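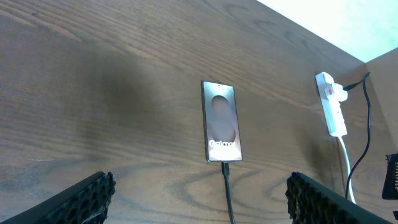

Phone on the table, Fundatton.

Flora > Accounts in progress > Sedges > Interview

Accounts | Keys | Maps | Specimens | Contact

Measuring sedges that have no fruit: the Raddale account

04/03/2024

The sedge account for the Raddale flora has been in draft since November. It covers Carex in full and treats the smaller genera in a short appendix. Its editor, interviewed at Fundatton, asked that the text concern the key and the specimens, and began with the problem that has held up the work: what to do with plants collected before the utricles are ripe.

"The usual key takes you to the utricle at the second or third step," the editor said. "Length, beak, nerves, hairs. If the sheet has a good ripe spike you can name most of our species in a few minutes. If it was collected early, or after grazing, you have leaves and a rhizome, and the key has nothing for you."

The herbarium at Pennington holds 2832 sheets of Carex from the area. Of these, 389 carry no usable fruit. Earlier accounts left such sheets out. The editor decided to keep them in, mainly for the maps, as several upland squares are represented by sterile material only.

The result is a key in two parts. Part A follows the older pattern and depends on ripe utricles. Part B uses vegetative characters: leaf width at the middle of the blade, the shape of the ligule, the colour and breaking-up of the basal sheaths, the section of the shoot, and the side of the leaf on which the stomata lie.

Stomata are the character about which the editor is most firm. In Carex nigra they are mainly on the upper surface of the leaf, and in C. acuta on the lower. "You need a compound microscope or a very good lens and dry leaf. Soaked leaf is harder to read. Take the piece from the middle third of the blade and look at both sides before writing anything down."

Ligule length is used with more caution. It is measured from the point where the ligule meets the edge of the blade to its tip, and compared with the width of the leaf at that point. On pressed sheets the ligule is often folded or torn, and the draft asks for three leaves per shoot, none of them the lowest. Where only one can be measured the sheet is marked accordingly and not used in the range given in the description.

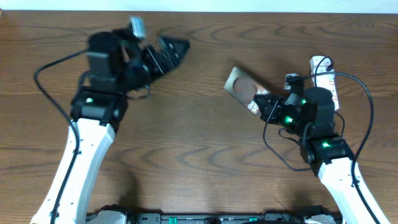
Table top at Fundatton, wall behind.

Asked how the ranges were drawn up, the editor described a plain method. Each species was measured from sheets of known identity, meaning those with ripe fruit that two people had named separately. The lowest and highest values are shown in brackets outside the normal range. "If I write (2–)3–5(–7) mm, the reader should take 3 to 5 as what they will meet on the hill. The 2 and the 7 exist, and I can show you the sheets, but a key that leads on the extremes will not separate anything."

The yellow sedges took the longest. C. demissa and C. lepidocarpa are both present in the dale, and C. hostiana crosses with each of them. The hybrids are largely sterile, with empty utricles and anthers that do not open properly, and a collector can take one for an immature plant of either parent. The draft now has a note at that couplet asking the user to open several utricles. Where all are empty late in the season, the user is sent to the paragraph on hybrids.

"I did not try to key the hybrids out," the editor said. "There is a paragraph for each, with the parents side by side. You are supposed to read it, not run through it."

C. acutiformis and C. riparia were simpler. Both grow by the canal at Lenodden, in places mixed, and can be told apart without fruit on most shoots: the ligule is long and pointed in the first and blunter in the second, and the leaves of C. riparia are on the whole wider. The editor examined 163 shoots from that stand, of which a few remained unplaced. They are recorded under both names with a query – a practice the maps show as an open symbol.

Habitat is kept out of the key altogether. It appears in the species text, after the description and before the distribution. The reason given was that base-rich flushes and acid peat lie within a stride of each other over much of upper Raddale, and collectors' labels seldom say which the plant was standing in. Altitude is given only where the label has it or a grid reference makes it certain.
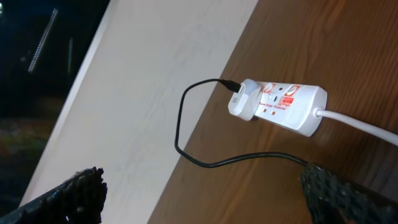
Power strip, marked "Surge Protector".

A reader of the November draft had written in to say that Part B was too slow for field use, that nobody carries a microscope up a beck, and that basal sheath colour alone would deal with most of the tufted species. The editor accepted the first point. "It is slow. It was written for sheets and for shoots brought home in a bag. Sheath colour is in there, but it fades in the press, and purple-red on a fresh plant of C. acutiformis can be a dull brown after some years in a folder. I would not put it first."

The same letter asked for drawings of the sheaths where they split into a ladder of fibres. These will be added. They are to be made from fresh material, at a fixed scale, with the shoot section beside each one.

Names follow current national usage, with older names given as synonyms where they occur on Pennington labels. The editor has kept C. demissa at species rank. Subspecies are mentioned in the notes but have no entries of their own, and authorities are cited once, at the head of each species.

Still to be done are the maps for the lower dale, the appendix on Eleocharis and Trichophorum, and a check of the glossary against the words used in the key. "Utricle, glume and bract are defined. Ligule is defined twice, differently, and one of those has to go." Corrections are being taken on the draft key until the drawings are finished, and should cite the couplet number and, if there is a specimen, where it is kept.

Related items
Collecting sedges: what to include on a sheet
Raddale flora: rushes, draft key
Reading old labels at Pennington
Wetland plants of the Lenodden canal
Glossary of terms used in the keys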